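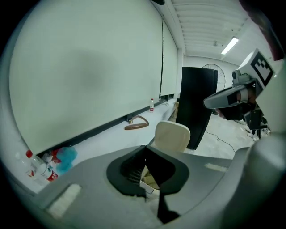 Two of the hand-held grippers at Tritbridge, one with its marker block turned to the camera.

Home News Reviews Interviews Suppliers Subscribe

Interview: Cudeck's product lead on the Coditska kit

18 June 2026

Cudeck started shipping Coditska in May. It is a pair of hand-held grippers, sold with charging cradles, a carrying case and the software that turns a recorded session into something a robot team can train on. The person holding the grippers does the task and the grippers do the recording. No robot arm has to be in the building.

We talked to the company's product lead at the office in Catterall, and then spent part of an afternoon at Tritbridge, a contract recording shop that has had the kit on trial. Cudeck's product lead and the floor supervisor at Tritbridge both asked to be identified by job only.

The first thing we asked at Cudeck was who the kit is for. There are plenty of labs that print their own grippers and get by.

"They do get by, and I wouldn't try to talk a good lab out of it," the product lead said. "Our buyer is somebody who needs the second pair to behave like the first pair. If you print your own, the fingers come out a little different every time, and then somebody spends a week finding out why one set of recordings looks off."

Each gripper weighs 580 grams with its battery in. That number came up several times in our conversation, because the early units were heavier and testers complained about their wrists before they complained about anything else. The company moved the battery back toward the palm and thinned the housing. The product lead would like it to be lighter still but doesn't expect to get there this year.

"You can hold almost anything for ten minutes. Hour three is different. People start resting the tool on the counter between moves, and you see that in the data. It shows up as little dips all through the recording."

The battery is rated for four hours. Cudeck tells customers to swap at the lunch break whether the light is on or not.

We asked about the marker blocks, the square black-and-white patterns that sit on the units. Some competing tools have dropped printed markers and rely on the camera alone to work out where the hand is.

"We went back and forth on that for a long time," the product lead said. "The camera alone is fine when there's a lot to look at. Then you walk into a room with a white wall, a white counter and a white ceiling, and it has very little to hold on to. The marker gives one unit a way to find the other. It's ugly — people tell us that — but it's cheap and you can wipe it clean."

The recordings run at 60 frames a second. A lower setting exists for teams with limited storage, and the product lead said few customers pick it once they have seen the fingers blur on a quick grab.

What about the software? Our own complaint, after trying the desktop program on a loaner laptop, was that the import screen asks the same three questions for every session and does not remember the answers. The product lead had heard this before.

"It's a fair complaint. There's a fix in testing. I'd say the import side got less attention than the hardware, and it shows."

Tritbridge does its recording in a long, plain room with big pale screens on one wall and a white counter beneath them. The supervisor runs the schedule there and also trains new operators. The shop logged 123 sessions with Coditska during the trial, most of them simple household jobs: putting things in order on a counter, folding cloths, moving bottles from one place to another.

"Bottles are good practice," the supervisor said. "They roll, they're slippery, and you can see right through them. If a new person can pick up a clear bottle that's lying on its side, and do it the same way five times, I stop watching them so closely."

Training a new operator takes most of a morning. The grip itself is quick to learn. The hard part, by the supervisor's account, is teaching people to move at a normal pace and to keep the other hand out of the way.

"Everybody slows down when they know it's recording. They go like they're carrying soup. I tell them to do it the way they'd do it at home, and the second try is usually better."

The supervisor's list of problems was short and specific. The case latches are stiff. The pads pick up lint from the cloth tasks and have to be wiped. On two occasions a unit lost track of its position when the operator turned to face a bare wall, and the session had to be thrown out. The program flagged both at the end of the recording, and the supervisor would have liked a beep the moment it happened.

We took that last point back to Cudeck. A beep is possible, the product lead said, and an early version had one. Testers turned it off because it went off too often.

"We set it too sensitive and people stopped listening to it. We'll try again with a vibration in the handle. I don't want to promise a date."

On price, Cudeck would not give us a figure to print. The kit is quoted per order, and a shop taking several pairs pays less for each. Replacement fingers are sold in packs and can be changed with the small driver that comes in the case. Tritbridge went through one pack during the trial, mostly from the tips wearing down.

We asked the supervisor if the shop would keep the kit when the trial ends.

"We've asked for a quote on two more pairs. I'd want the import screen fixed first, and I've told them that. The operators like these better than what we had. The old ones had a cable on each hand, and you spent half the day stepping over it."

Cudeck says orders placed now ship in six weeks. Units bought in the first batch can be sent back to Catterall for the softer case latches at no charge, and the company pays postage one way.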